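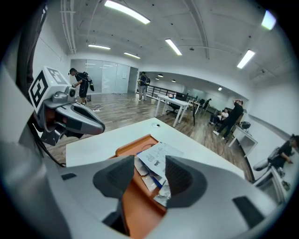

Abb. 1: Lose Ausdrucke in einer orangebraunen Ablage

Ersetzen Leihlastenräder Autofahrten? Eine Nachprüfung am Beispiel Drornden

Projektbericht im Modul Verkehr und Stadtraum
Kwok-wai Fang, Hoi-yan Lo

1. Ausgangslage

Seit dem Frühjahr stehen in Drornden Lastenräder zum Ausleihen. Betrieben wird das Angebot von Mindum, gebucht wird über die App, und die ersten 60 Minuten kosten nichts. Die Stadt gibt einen Zuschuss und begründet ihn damit, dass jedes Lastenrad Autofahrten in der Innenstadt ersetze. So steht es im Faltblatt, so steht es auf der städtischen Internetseite, und so stand es auch in der Ratsvorlage, mit der das Projekt beschlossen wurde.

Eine Quelle nennt keiner dieser drei Texte. Wir haben bei der Verwaltung nachgefragt und wurden an das Büro Desteo verwiesen, das die Einführung begleitet hat. Von dort bekamen wir einen Foliensatz. Die Behauptung kommt darin wieder vor, diesmal mit einem Pfeildiagramm. Auch hier fehlt eine Angabe, wer wann was gezählt oder gefragt hat. Uns hat das misstrauisch gemacht, und aus dem Misstrauen wurde das Thema dieses Projekts.

2. Fragestellung

Wir wollten wissen, ob sich die Aussage der Stadt mit den Mitteln eines Studienprojekts überhaupt prüfen lässt. Ursprünglich hieß unsere Frage: Wie viele Autofahrten werden ersetzt? Diese Fassung haben wir nach der zweiten Sitzung gestrichen. Um sie zu beantworten, müsste man wissen, was jemand getan hätte, wenn kein Lastenrad da gewesen wäre. Fragen kann man danach, aber die Antwort bleibt eine Vermutung der befragten Person über sich selbst.

Geblieben ist eine bescheidenere Frage: Wofür werden die Räder genutzt, und was geben die Leute an, womit sie sonst gefahren wären?

3. Vorgehen

Die Räder stehen an vier Stationen: am Bahnhof, am Markt, vor dem Baumarkt und in der Siedlung am Südhang. Mindum hat uns die Ausleihdaten für sechs Wochen überlassen, anonymisiert und ohne Streckenverlauf. Enthalten sind Station, Beginn, Ende und Rückgabeort. Bei der Rückgabe blendete die App in diesem Zeitraum zusätzlich zwei freiwillige Fragen ein, die wir formuliert hatten: nach dem Zweck der Fahrt und nach dem Verkehrsmittel, das sonst benutzt worden wäre.

Mit der zweiten Frage sind wir nicht glücklich. Unser Entwurf enthielt die Antwort »Ich hätte die Fahrt gar nicht gemacht«. In der App fehlte sie in der ersten Woche. Mindum hat sie auf unsere Bitte nachgetragen, erklärte das Fehlen aber mit Platzgründen auf kleinen Bildschirmen. Wir können das nicht widerlegen. Auffällig bleibt, dass ausgerechnet die Antwort weggefallen war, die für das Projekt am ungünstigsten ist. Die Angaben zum Verkehrsmittel aus der ersten Woche haben wir nicht verwendet.

Dazu kamen Gespräche an den Stationen. Sie waren kurz und folgten keinem festen Leitfaden. Wir benutzen sie nur, um die Daten zu verstehen, und ziehen keine Anteile daraus.

4. Ergebnisse

4.1 Nutzung

Im Untersuchungszeitraum wurden 117 Ausleihen erfasst. Auf den Tag gerechnet sind das nicht einmal drei, verteilt auf das gesamte Angebot. Schon diese Zahl sollte man neben die Behauptung im Faltblatt legen. Selbst wenn hinter jeder Ausleihe eine gesparte Autofahrt stünde, wäre davon im Verkehr der Innenstadt nichts zu merken.

Die Ausleihen verteilen sich ungleich. Der Markt liegt deutlich vorn, die Siedlung am Südhang weit hinten. Das ist insofern bitter, als die Station am Südhang in der Ratsvorlage besonders hervorgehoben wird: Dort fährt abends kaum noch ein Bus, und die Wege zum Einkaufen sind weit. Wer die Steigung kennt, wundert sich weniger. Eine Anwohnerin sagte uns, hinunter sei es herrlich, hinauf nehme sie den Nachbarn mit dem Kombi.

Die meisten Ausleihen enden kurz vor Ablauf der kostenlosen Zeit. Was danach kommt, ist selten. Man kann daraus schließen, dass der Preis eine Rolle spielt. Man kann auch schließen, dass die Wege in Drornden eben kurz sind. Mit unseren Daten lässt sich beides nicht trennen.

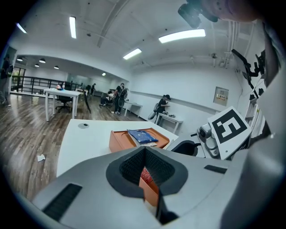
Abb. 2: Quadratische Karte mit schwarzem Blockmuster, daneben graue Bauteile

4.2 Zweck der Fahrt

Am häufigsten wurde »Ausprobieren oder Freizeit« gewählt, danach »Einkauf«. Transporte sperriger Dinge, mit denen die Stadt auf dem Faltblatt wirbt, kamen vor, spielten aber eine Nebenrolle. Am Baumarkt hatten wir mehr davon erwartet. Nach den Gesprächen vermuten wir, dass viele Kunden ohnehin mit dem Auto anreisen und dann keinen Grund haben, für den Rückweg umzusteigen. Eine Leihstation am Ziel hilft wenig, wenn der Weg dorthin schon mit dem Auto zurückgelegt wurde.

Der hohe Anteil an Probefahrten hat sicher mit der Neuheit zu tun. Ob er sinkt oder ob mit ihm die Nutzung insgesamt sinkt, können wir nach sechs Wochen nicht sagen.

4.3 Angebliche Alternative

Ein Teil der Befragten gab an, sonst das Auto genommen zu haben. Größer war die Gruppe, die sonst mit dem eigenen Fahrrad gefahren oder zu Fuß gegangen wäre. Dazu kommen diejenigen, die ohne das Angebot gar nicht unterwegs gewesen wären.

Wir nennen hier absichtlich keine Prozentwerte. Die Fragen waren freiwillig, und nicht alle haben sie beantwortet. Wer sich über das neue Rad freut, tippt vermutlich eher auf »Auto« als jemand, der sich über eine klemmende Bremse ärgert. Prozentwerte aus so wenigen Antworten würden anschließend im nächsten Foliensatz stehen, und dann hätten wir zu dem Problem beigetragen, das wir untersuchen wollten.

5. Was gegen unsere Zweifel spricht

Hoi-yan Lo hält die Bilanz für weniger trüb, als sie in diesem Bericht wirkt, und das soll nicht unter den Tisch fallen. Ein Verleih, der erst im Frühjahr begonnen hat, muss bekannt werden. Mehrere Gesprächspartner überlegen nach eigener Aussage, sich selbst ein Lastenrad anzuschaffen. Käme es dazu, läge die Wirkung außerhalb der Ausleihdaten und damit außerhalb dessen, was wir sehen konnten.

Kwok-wai Fang wendet ein, dass Absichten dieser Art billig sind. Über diesen Punkt sind wir uns nicht einig geworden.

Unstrittig ist zwischen uns, dass das Wetter eine Rolle spielt. Unser Zeitraum endete Anfang November, und in den letzten Tagen regnete es viel. Eine Erhebung im Sommer sähe wahrscheinlich freundlicher aus. Man dürfte sie dann allerdings auch nicht auf das ganze Jahr hochrechnen.

6. Einschätzung

Die Aussage, jedes Lastenrad ersetze Autofahrten in der Innenstadt, ist mit dem vorhandenen Material nicht belegt. Widerlegt ist sie auch nicht. Einzelne Autofahrten wurden vermutlich ersetzt – wie viele, weiß in Drornden niemand, und es hat vor dem Beschluss offenbar auch niemand danach gefragt.

Wir halten den Verleih nicht für überflüssig. Für Haushalte ohne Auto kann er eine Erleichterung sein, und mit dieser Begründung ließe sich ein Zuschuss durchaus vertreten. Nur steht sie nirgends. Würde die Stadt sie übernehmen, müsste sie über die Station am Südhang anders nachdenken, etwa über stärkere Motoren oder einen Standort weiter unten an der Kehre.

Für eine Fortsetzung schlagen wir vor, Haushalte vor und nach der Einrichtung einer neuen Station Wegetagebücher führen zu lassen. Der Aufwand ist erheblich. Bis dahin sollte der Satz aus dem Faltblatt gestrichen werden.

7. Offene Punkte

Die Rückgabeorte haben wir nur grob ausgewertet. Bei einigen Ausleihen fehlt der Eintrag, und unsere Rückfrage bei Mindum dazu ist noch unbeantwortet. Die Rohdaten dürfen wir nicht weitergeben, der Fragebogen in beiden Fassungen liegt dem Bericht im Anhang bei.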